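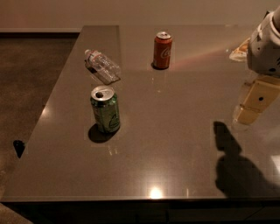

Search this blog Type and hit enter

I have a bad habit of leaving drinks about the place, and a glossy dark table is the worst possible home for it, because every can comes with its own reflection and you feel twice as untidy as you are. A red Coca-Cola can, a green one with the tab pulled, a crumpled water bottle lying on its side, and suddenly the whole room looks as if there's been a party!

So this December I've been trying to clear as I go. My new rule is that I don't leave the room with empty hands (unless the phone rings, which it does). Cans get a rinse and go in one bag, bottles get squashed flat with the cap screwed back on, and then I give the table a wipe with a barely damp cloth and go over it again with a dry one. I did try the Prullora polish my sister swears by, nearly 40 minutes of rubbing, and it left smears I could see from the doorway. Plain water and an old pillowcase have done far better, and I'm rather fond of that pillowcase.

The bags live behind the kitchen door until I've 2 full ones, and then I walk them down to the bins at about teatime, usually in my slippers. I still haven't found coasters I like, so if you've any favourites do leave me a comment.

Filed under: Home & Pottering, Small Tidying
Last updated: December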